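Bacs plastique pour rayonnage incliné : faut-il tous les remplacer par le même modèle ?

Posté par Maiara Prado dans Atelier et rangement

Bonjour à tous ! Je m'occupe du petit stock de notre atelier (visserie, joints, bricoles) et j'ai un rayonnage à niveaux inclinés avec des rails à galets. Au départ j'avais surtout des caisses bleu roi, assez profondes, et puis j'ai ajouté des bacs turquoise plus légers pour préparer les commandes sur la table blanche devant.

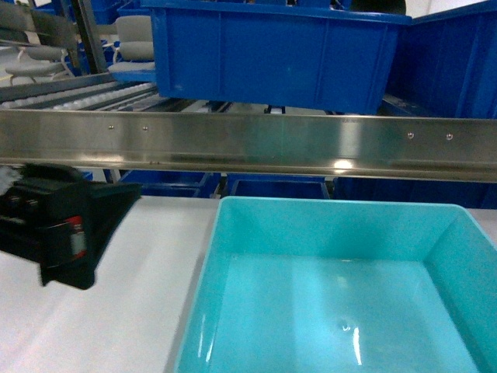
Le bac turquoise, vide, côté table

Mon souci, c'est que le mélange commence à m'agacer. Les turquoise glissent moins bien que les bleus sur les galets, enfin j'ai l'impression, et chez Lovidano on me propose un lot de bacs identiques à 129 euros. Est-ce que ça vaut le coup de tout changer, ou je garde les deux ? Merci d'avance !

Reinaldo Holanda

Salut Maiara, franchement garde les deux ! J'ai eu le même débat chez moi en mars et j'ai fini par donner un rôle à chaque couleur : les caisses bleues restent dans le rayonnage, les turquoise font la navette avec la table. On s'y retrouve tout de suite (même mon collègue qui range n'importe où).

Pour la glisse, regarde le fond du bac. S'il est un peu bombé, il ne porte que sur quelques galets et il part de travers. Teste avec 2 kilos dedans, un bac vide ça ne veut rien dire.

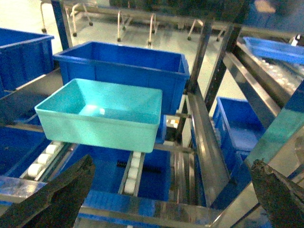 Maiara Prado

Je remets une vue avec le rayonnage : on y voit le turquoise devant une grande caisse bleue, et le plateau bleu plus clair en haut à droite, peu profond celui-là. Bonne idée les deux rôles, je vais essayer avec des joints dedans.

Flekgate

Moi j'ai tout pris chez Segura et aucun problème. Mesure bien l'écart entre les rails avant de commander, par contre.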